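Protokoll der Sitzung zur Produktprüfung Grikon (Handgreifer im Paar)
Datum: 2024-03-12
Anwesend: Keisha Achterberg (Leitung), Chenxi Han, Yiran Han, Baltasar Peñalver
Entschuldigt: Sihan Xie
Protokoll: Yiran Han

TOP 1 Angebot Ellard
Ellard bietet das Paket Grikon für 4000 Euro je Satz an, dazu 1208 Euro jährlich für Wartung und Auswertungssoftware. Peñalver hält den zweiten Posten für unbegründet. Im Angebot steht »umfassender Support«, eine Reaktionszeit fehlt, ebenso eine Aussage zu Ersatzfingern. Achterberg erinnert an Quinlan: Dort war die Software im ersten Jahr auch »inklusive«, danach kam die Rechnung.

TOP 2 Einsatz im Haushalt
C. Han legt Aufnahmen vom Zusammenlegen und Sortieren von Kleidung vor. Der Prospekt verspricht »müheloses Arbeiten mit jedem Textil«. Peñalver fragt, worauf sich das stützt. Dunkle Stücke auf gemustertem Untergrund kommen im Prospekt jedenfalls nicht vor.

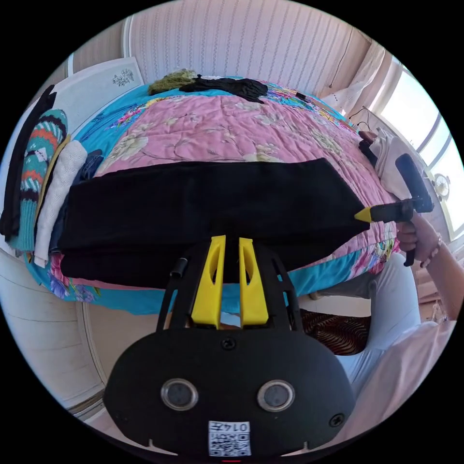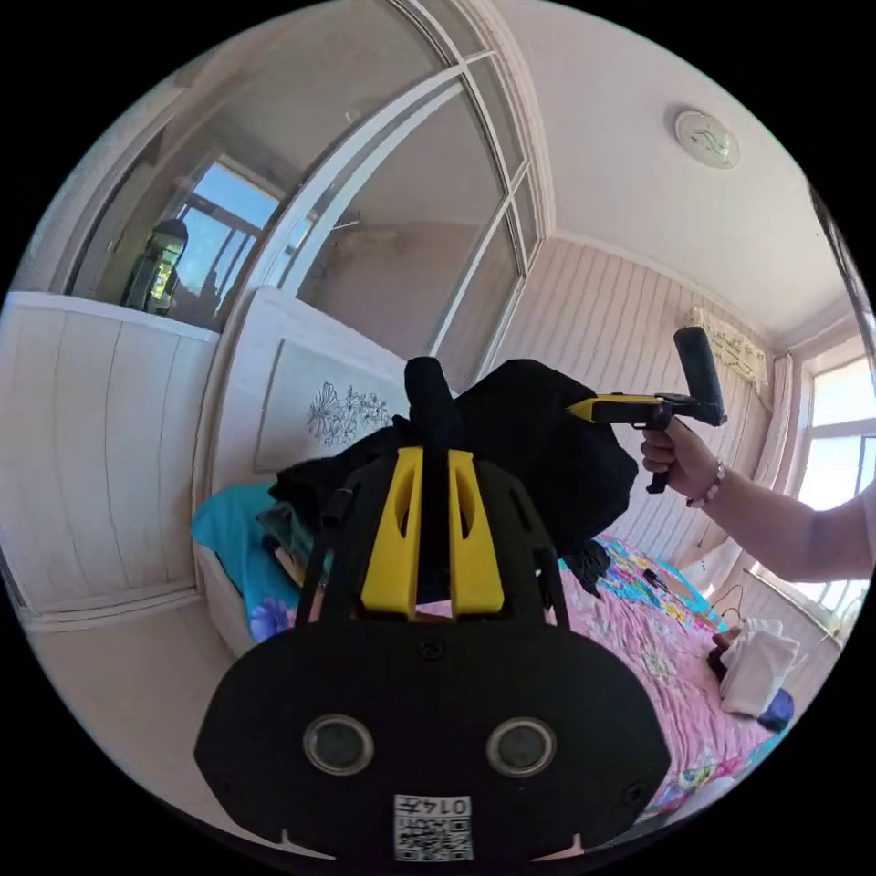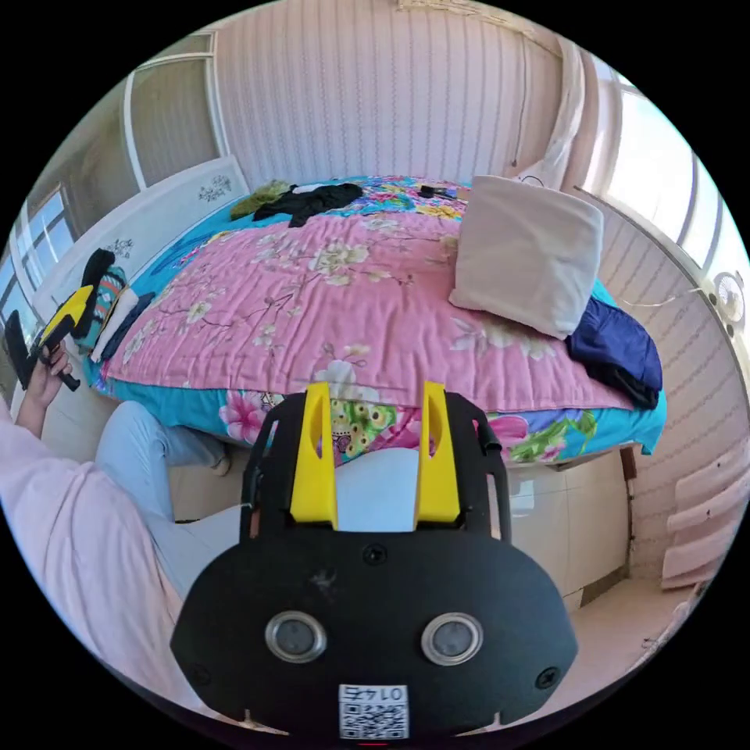
Abb. 1–3: Handgreifer mit gelben Fingern bei der Arbeit mit Kleidung am Bett.

Diskussion: Y. Han findet die Aufgabe gut gewählt, weil sie nah am Alltag ist. Peñalver widerspricht: Aus Standbildern lasse sich weder ablesen, wie lange ein Teil braucht, noch wie oft nachgegriffen wird. Er will ungeschnittene Aufnahmen sehen, auch die misslungenen. Achterberg schließt sich an. C. Han weist darauf hin, dass die Finger laut Datenblatt für rund 666 Betriebsstunden ausgelegt sind; unter welcher Last, bleibt offen. Die Frage, wer die Geräte nach einem Fingerwechsel neu kalibriert, konnte niemand beantworten.

TOP 3 Vergleich mit Kolard
Das Angebot von Kolard liegt noch nicht schriftlich vor. Vertagt.

Beschlüsse
Keine Bestellung auf Grundlage des jetzigen Angebots.
C. Han fordert bei Ellard Rohaufnahmen und eine Aufschlüsselung der Wartungskosten an.
Peñalver stellt bis zur nächsten Sitzung eine Liste eigener Prüfaufgaben zusammen, darunter Strickware und Jeans.
S. Xie wird gebeten, bei Kolard nachzufassen.

Das Thema kommt spätestens im August wieder auf die Tagesordnung.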